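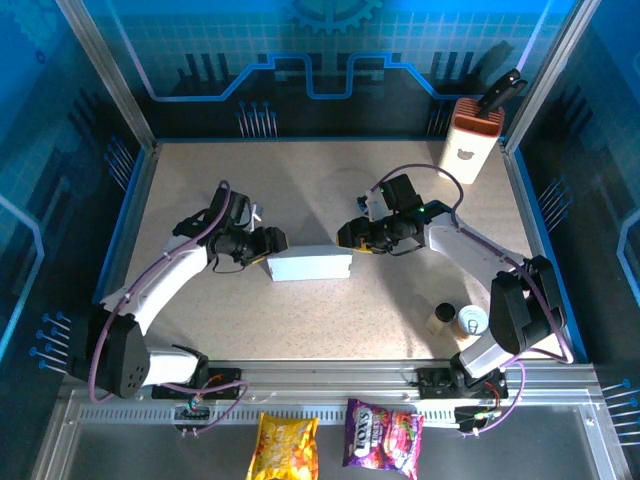

Looking After the Two-Arm Tabletop Cell: Your Questions

We put this page together for anyone who shares the Zandstead cell or has one like it at home base. Last updated April 25, 2018.

How often do I need to check the fingertips?
At the start of every shift, please, and again after 800 picks if you are having a busy day. Run a clean cloth along the black tips and feel for any edge that has started to lift. If one has, change both tips on that gripper, even when the other one still looks fine - a worn tip next to a fresh one will pull a box a little crooked, and you can spend a whole afternoon hunting for a fault in the program.

The arms pick up a long box unevenly. What should I look at first?
Start with the heights. Bring both grippers slowly down to the ends of the box and stop them just short of touching, then get down to eye level and compare. If one side sits lower by more than 2 mm, redo the home position for that arm before you change anything else. We know it's tempting to nudge the pick point and carry on (we've all done it!), but the next long item will have the same trouble.

How much slack should the purple cables have?
Enough for a nice easy arch over the gripper when the wrist is turned as far as it goes. Follow each cable back through its clips and around the elbow, and let the arm move at low speed while you watch. A cable that goes tight needs a bit more length fed through the clips. One that rubs on the elbow has too much.

Can I tidy the thin wires under the grippers?
Yes, gently, and with the power off. Leave the loops loose and please don't use zip ties there. A soft wrap from the Traltano spares kit is fine.

What about the base bolts?
Check them every 12 weeks. Support the arm first, work from corner to corner on the mounting plate, and keep the red wires well clear of your wrench.

Do I have to take test items out before calibrating?
Anything within reach of either arm, yes. Jars, cans, knives and the like should all come off the tabletop, and the arms should be stopped before you reach in.

Where do I get replacement parts?
Tips and clips are in the Soron cabinet, second drawer. For anything larger, fill in the Tawhiri request form and add the arm's side, left or right, as seen from the front rail.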